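Kovdale College Alumni Fund Opens Fall Matching Drive in October

2 min read

TETEDPORT - Kovdale College will hold its fall matching drive this October, with gifts going to the student emergency grant fund. The Orlandini Family Trust will match each donation dollar for dollar, up to $470 per donor.

The drive opens at 8 a.m. on the first day of the month and runs until midnight on the last. Donors may give online, by mail or in person at the alumni office in Zivell Hall.

Emergency grants help students pay for car repairs, rent, medical bills and other costs that come up during a term. Last year the fund made 421 grants. Most were paid within two business days of approval.

"We get requests in the first week of classes and we get them in finals week," said Chinyere Bashir, director of annual giving. "Last spring we had to close applications early. We would like to keep them open all year."

Students apply through the dean's office and do not have to repay the money. Part-time students became eligible this fall.
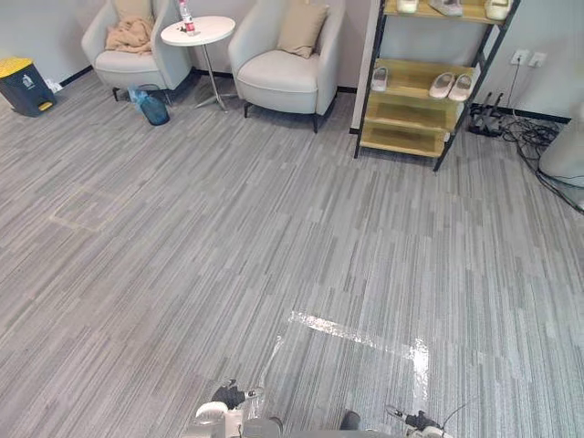
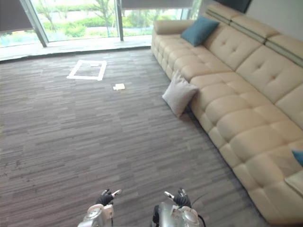
Donors who work for a company with its own matching program may use both matches on the same gift. Forms should reach the alumni office before the drive closes. Checks should be made out to the Kovdale College Alumni Fund, with "emergency grants" on the memo line.

Questions about employer matches or gifts of stock can be directed to Deming Yin in the alumni office. Media requests should go to Hinata Kikuchi, college communications.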